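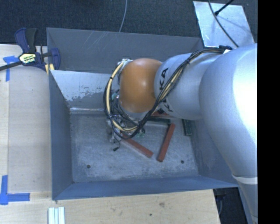

Nach Ansicht von Fadwa Radwan gehört »Motinwood« nur bedingt zur Alternativweltliteratur, da der Punkt der Abweichung erst im letzten Band benannt werde; in der Sekundärliteratur wird der Zyklus dennoch überwiegend diesem Genre zugerechnet.

Motinwood ist ein Romanzyklus des finnischen Schriftstellers Jouko Ruotsalainen. Er umfasst drei Bände und erschien im Verlag Saarinen, die deutsche Übersetzung bei Clirus.

Handlungsrahmen

Die Handlung spielt in der Hafenstadt Foltivari, dem Verwaltungssitz eines Ostseebundes, der aus einer fortbestehenden Hanse hervorgegangen ist. Der Punkt der Abweichung liegt im 15. Jahrhundert: Der Bund erhält eine ständige Flotte und ein gemeinsames Münzwesen. Die Nationalstaaten Nordeuropas bilden sich in der Folge nicht heraus. Erzählt wird aus der Sicht mehrerer Zollschreiber, deren Akten, Briefe und Protokolle den größten Teil des Textes ausmachen. Der titelgebende Ort Motinwood — eine Handelsniederlassung an der englischen Ostküste — wird erst im zweiten Band betreten.

Aufbau

Der erste Band enthält 12 Kapitel, der zweite 36, der dritte 40. Die Kapitel sind nicht chronologisch geordnet. Ein Anhang mit Zeittafel liegt nur dem dritten Band bei; die Datierungen weichen dort an mehreren Stellen vom Romantext ab.

Rezeption

Gelobt wurde die Ausarbeitung des Rechts- und Münzwesens, bemängelt die geringe Zahl handelnder Figuren im ersten Band. Umstritten ist die Einordnung: Ein Teil der Kritik liest den Zyklus als kontrafaktische Geschichtsschreibung, ein anderer — darunter Radwan — als Verwaltungsroman mit phantastischem Hintergrund.

Siehe auch: Alternativweltgeschichte, Uchronie, Briefroman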